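Last updated 2023-04-12. I keep getting the same emails about the Nonach towel study, so I finally put the answers in one spot. If yours isn't covered, write to me or to Berwyn Lougher, who did most of the training runs.

## What did you set out to test?

Whether a policy learns cloth handling better when the people giving the demos are told to take their time. That's it! We had a pile of older demos done at full speed, and the policies trained on them kept grabbing at folds that had already slid away. So we wrote a slower protocol (we call it Udell) and collected a second set.

## How many demos is that?

2000 fast ones and 891 slow ones. I threw out 146 of the slow ones because tracking dropped in the middle, mostly when one marker block got behind the other hand. That hurt, but a bad trajectory is worse than a missing one.

## So who does the folding?

People do, with a handheld gripper in each hand. The robot only comes in later, at test time. Each gripper carries its own camera and a square marker, and we also record from a head view so we can line the two hands up afterward.

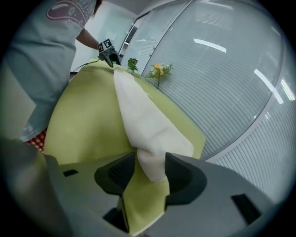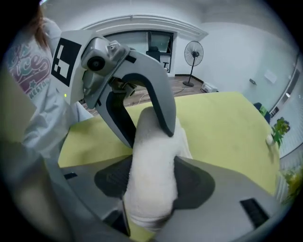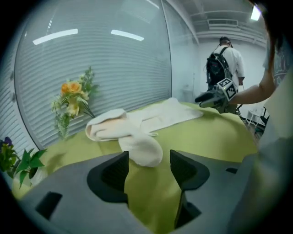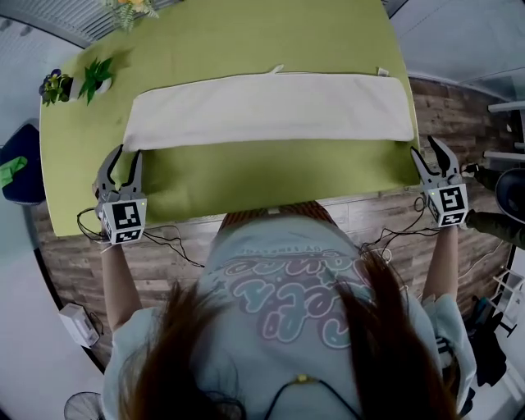 *White and off-white cloth at the green table. The last view is from above; the other three are from the grippers.*

## Why a green table?

Contrast, mainly. Our first batch was on a pale desk and the segmentation kept losing the hem. I'd love to say we tested a bunch of colors, but we tried green, it worked, and we moved on.

## Doesn't the fisheye bend everything out of shape?

Yep, and we leave it that way. Berwyn tried undistorting the images first and the policy did a little worse, I think because you lose so much of the outer view. The wide angle keeps the fingertips and most of the table in one image, and the network seems fine with curvy edges.

## Did slow demos win?

On flat folds, yes, and by more than I expected. With 449 slow demos we matched what the full fast set gave us. On crumpled starts it was close to a tie. I have a hunch that we just don't have enough variety in how the towel gets dropped, but that's a hunch, so please don't cite it.

## Can I use the data with Fendum?

You can. The export script writes the Fendum layout by default. If you're still on the old Watkins loader, pass the legacy flag and check your timestamps, they come out in milliseconds there.

## Will you do shirts next?

I want to! Sleeves scare me a little. We're going to finish the crumpled towel runs before anybody gets to touch a shirt.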